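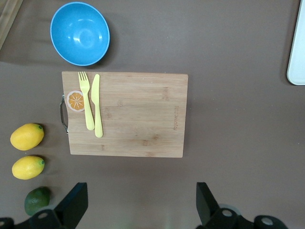
進学先が決まったあとの十二週間　高校投てき選手の移行期をどう組むか

カテゴリ：陸上競技／大学スポーツ／トレーニング

高校の円盤投選手が大学への進学を決めると、周囲の関心は入学後の記録に移る。だが指導の現場で問題になるのは、その手前の期間である。最後の公式戦から大学の初回合同練習までの十二週間は、所属の上では空白に近い。高校の部活動は終わり、大学の指導者はまだ日常的な管理に入れない。練習量の記録が途切れるのもこの時期に集中する。

メドヴィルの投てきクラブでこの移行期を受け持つヨラーン・ヤカブは、五月に高校の競技日程を終えた選手に対し、最初の二週間は円盤を持たせない。許可するのは歩行、水中運動、股関節と胸椎の可動域練習に限られる。

「試合期の終わりには、回転方向の左右差がかなり大きくなっています。右投げの選手なら左足を軸にした回転ばかりを繰り返してきたわけです。そこへすぐ次の技術練習を重ねると、修正したい動作と疲労による動作の区別がつきません」

三週目からは筋力練習が入る。種目はスクワット、クリーン、ベンチプレス、片脚のデッドリフトで、負荷は最大挙上重量に対する割合ではなく、挙上速度で管理する。高校時代の最大重量は測定条件がそろっていないことが多く、割合の基準として使いにくいためだという。速度が設定値を下回った時点でそのセットは終わる。予定の反復回数に届かなくても追加はしない。

投てき練習の再開は五週目である。初めは立ち投げのみで、サークルの後方半分は使わない。七週目にハーフターン、九週目にフルターンへ進む。一回の練習での投てき数は30本を上限とし、これを超えた日は翌日の投てきを取りやめる。選手からは少なすぎるという声が毎年出るが、上限は変えていない。

円盤の重量が変わることも、この期間の計画を難しくしている。男子は高校規格の1.6キログラムから2キログラムになる。国際的なジュニア規格の1.75キログラムを間に挟むかどうかは、指導者によって判断が分かれる。ヤカブは挟む側で、九週目までは1.75キログラムを主に使い、2キログラムは立ち投げの最後の数本に限る。

これに対し、大学側で投てきを指導するアッティラ・マヨルは、早い段階から一般規格に触れさせるべきだと考えている。

「軽い円盤で覚えたリズムは、重い円盤では残りません。入ってきた選手の多くは、振り切りの局面で円盤を待てずに上体が先に開きます。飛距離が落ちても構わないので、重さに合わせた待ち方を先に身につけてほしい」

両者の意見はこの点で一致していない。ただし、女子については事情が異なる。女子の円盤は高校でも一般でも1キログラムで変わらないため、移行期の主題は重量への適応から、練習頻度と筋力水準の引き上げに移る。ヤカブの計画表でも、女子の七週目以降は男子と別の様式になっている。

記録の引き継ぎにも課題がある。クラブでは練習記録を「レンジェル」という表計算の様式にまとめ、選手本人を通じて大学に渡している。欄は日付、種目、重量、速度、投てき数、主観的運動強度、睡眠時間で、自由記述欄は一行しかない。以前は一頁分の所見欄を設けていたが、受け取る側でほとんど読まれていなかったため廃止した。

今季、この様式で大学に渡された記録は、筋力練習のセットが延べ1,314件、投てきを行った練習が49回である。マヨルが最初に見るのは投てき数の推移で、次に見るのは欠測の位置だという。続けて三日以上の空欄があれば、本人に直接尋ねる。故障を申告しないまま入学してくる例があり、特に腰と利き手側の示指は見落とされやすい。

食事の管理は、選手が自分で行う部分が最も大きい。投てき選手は体重の増加を求められることが多いが、移行期の前半は練習量が減るため、試合期と同じ量を食べ続ければ体脂肪だけが増える。クラブでは体重の目標値を置かず、週二回の体重と月一回の周径囲を記録させている。たんぱく質は一日の合計よりも配分を重視し、朝食で不足しないよう指示する。寮に入る選手には、自炊の基本を入学前に済ませておくよう求めている。

用具についても触れておく。選手が自分の円盤を持って大学に移る場合、リムの重量比が変わると飛行の安定性に影響する。リム比の高い円盤は回転が十分に与えられたときに伸びるが、リリースが不安定な選手では失速が早い。イナウ競技場の練習会では、選手が持参した円盤をすべて計量し、リムの傷を確認してから使用を認めている。縁の欠けた円盤は指先を傷めるため、重量が規格内でも練習から外す。

靴は回転用を一足、筋力練習用を一足とし、兼用は認めない。回転用は底の摩耗によって滑り方が変わるので、交換した日も記録に残す。サークルの表面は施設ごとに仕上げが異なり、高校で使っていた靴が大学のサークルで合うとは限らない。マヨルは入学前に一度、実際のサークルで立ち投げとハーフターンを試すことを勧めている。

十週目と十一週目には測定を行う。項目は立ち五段跳び、砲丸の後方投げ、三十メートル走、クリーンの挙上速度である。円盤の飛距離は測らない。測れば選手は必ず記録を狙いにいき、それまでの技術課題が崩れるというのがヤカブの説明である。マヨルもこの点には同意しており、入学後の最初の計測は秋の基礎期が終わるまで行わない。

十二週目は練習量を半分に落とし、転居と入寮の手続きに充てる。この週の記録欄には、体重と睡眠時間だけが残っている。今季の合同練習は2024年8月5日に始まり、初日の内容は可動域の確認と立ち投げ十本だった。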